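Category: Residents' Association | Minutes | Meetings

Last updated: May 16, 2019

TULLNESS RESIDENTS' ASSOCIATION
Minutes of the spring general meeting, held in the ground floor lounge

Present: Cayetano Arrieta (chair), Aitana Quintana (secretary), Bonifacio Collado, Defne Ateş, Nerea Vallejo, and residents of 39 households. Apologies were received from four households.

The chair opened the meeting at 7 p.m.

1. Minutes of the last meeting

The minutes of the April meeting were read. Bonifacio asked that item 5 be changed to say that the side gate is to be locked at 10 p.m., as agreed, and not at 9. The change was made and the minutes were approved.

2. Matters arising

Side gate. The new lock is on. Two residents said their old keys still turn in it, but only with some force. Cayetano will ask the locksmith to come back. Residents should not force the lock in the meantime and should use the front entrance if the key sticks.

Mailboxes. The name cards for the second floor have been replaced. The third floor cards are printed but have the wrong apartment numbers on them. Aitana is having them redone.

Noise on the back stairs. Rubber strips have been fitted on the top flight. Mrs. Abubakari, who lives beside the stairs, reported that it is better in the mornings and about the same at night. It was agreed to fit the rest of the flights when the painting is done, so that the strips do not have to come up again.

3. Money

Bonifacio gave the report. The balance in the general account is $1,698. The largest payment since the last meeting was for clearing the storm drain behind the building. The insurance renewal has come in but is not yet paid. He has asked for a second quote and expects it before the end of the month.

Nerea asked whether the drain would need clearing every year. Bonifacio said the contractor recommended it, and that leaves from the neighboring lot are the main cause. Cayetano will write to the owner of the lot and ask whether the trees along the fence can be cut back. The report was accepted.

4. Shared kitchen
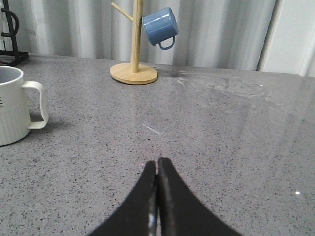

Defne reported on the booking system. The paper calendar on the kitchen door is working, but some people write in only a start time, and there were two clashes in April. From now on a booking must show a start time, an end time and an apartment number. Bookings without all three can be written over by anyone.

There was a long discussion about how far ahead people can book. Some residents want the kitchen for family birthdays and need to invite guests well in advance. Others said that weekend slots are all gone before they get a chance to look. A limit of eight weeks was proposed by Nerea and seconded by Bonifacio. Carried, with seven votes against.

Bookings already on the calendar past the eight weeks will stand.

Defne also asked that whoever uses the kitchen last in the evening take out the trash. The bin is small and food left overnight has brought ants in before. She will put up a note.

The extractor fan is still slow to start. Cayetano has the number of an electrician who did work for the Jilik building across the street and will get a price.

5. Laundry room

The Wellska service plan on the two dryers ends this summer. Nerea has looked into it and thinks the association should renew for one machine only. The older dryer is near the end of its life and a repair would likely cost more than it is worth. Bonifacio disagreed and said that a plan covering both machines would be easier to manage. After some discussion it was agreed to ask for both prices and decide at the next meeting.

A resident of the first floor asked that people set a timer and come back for their clothes. Wet laundry had been left in the washer overnight, more than once, and she did not like to move it. It was agreed that finished laundry may be moved to the shelf after 30 minutes. The shelf should be kept clear for this purpose. Aitana pointed out that there are detergent bottles on it now and asked their owners to take them home.

6. Bicycle storage

The basement racks are full. Several bicycles have flat tires and have not been moved in a long time. Cayetano proposed tagging every bicycle with a paper tag. Owners who still want the space remove the tag and write their apartment number on the list by the door. Any bicycle still tagged after six weeks will be moved to the storage cage and held there until the end of the year.

Nerea asked what would happen to bicycles belonging to people who are away. It was agreed that a neighbor may sign the list for them. Carried with no votes against.

Scooters and strollers were brought up as well. They are not to be left in the basement hallway, which has to stay clear as a fire exit. Defne suggested using the corner behind the racks once some space has been freed up — to be looked at again when the tagging is finished.

7. Painting of the stairwells

Three quotes were received. The lowest does not include the ceilings. The middle one includes ceilings and handrails, and the painter can start in the second half of June. The highest was not discussed further.
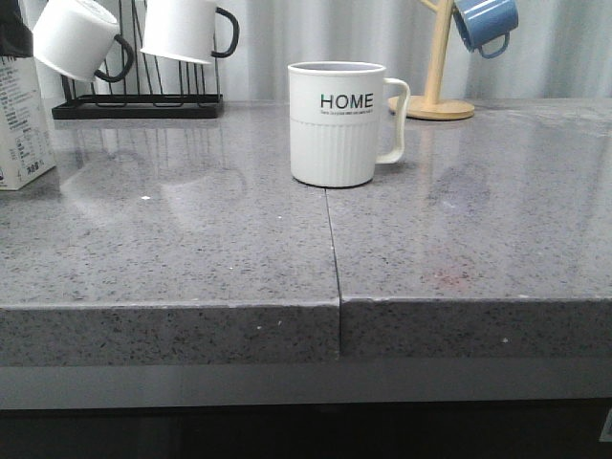 Bonifacio said the middle quote can be met from the repair fund, which is kept apart from the general account. Cayetano asked for a show of hands. The middle quote was accepted by a clear majority.

Color was then discussed. The present cream shows marks at the level where people carry bags and furniture. A darker color on the lower part of the wall was suggested, with off-white above. Mrs. Abubakari was against green. Aitana will get sample cards from the painter and pin them up in the lobby with a sheet for comments. The sheet will be taken down after two weeks and the color picked from the two with the most support.

The stairs will be painted one side at a time so that one stairwell is always open. Residents with trouble walking should tell Aitana before the work starts so the order of the floors can be planned around them.

8. Summer courtyard supper

The supper will go ahead as in past years. Defne is in charge of tables and chairs, Nerea of the food list. Each household is asked to bring one dish, marked with what is in it. There were three potato salads and no dessert last year, so please sign the food list early.

Music is to stop at 10 p.m. Bonifacio will borrow the string lights from his sister again. An extension cord is needed that can be used outdoors — anyone who has one, please let him know.

9. Any other business

Packages. Deliveries are being left on the radiator cover in the lobby. Two have gone missing. Residents are asked to bring in a neighbor's package if they know the neighbor is out, and to leave a note on the door. A parcel locker was suggested. Aitana will find out the cost and whether there is room for one beside the mailboxes.

Pigeons. The netting over the top floor air shaft has a hole in it. Cayetano will look at it with the roofer when he comes for the gutters.

Hallway lights. The light outside apartment 12 goes off too soon. The timer will be set longer.

Window washing. A resident asked whether a group price could be had for the outside windows. Nerea will ask two firms. Anyone interested should give her their name and number of windows.

Actions

Cayetano: locksmith, letter about trees, electrician, bicycle tags, air shaft netting, hallway timer.
Aitana: mailbox cards, paint samples, parcel locker cost.
Bonifacio: insurance quote, string lights.
Defne: kitchen note, tables and chairs.
Nerea: dryer plan prices, food list, window washing.

The next meeting will be held after the painting is finished. A notice with the time will go up in the lobby. Items for the agenda should be given to Aitana in writing.

The meeting closed at 8:50 p.m.

Minutes taken by Aitana Quintana

This site uses cookies to remember your settings. By continuing to browse you agree to our use of cookies. Accept | Read more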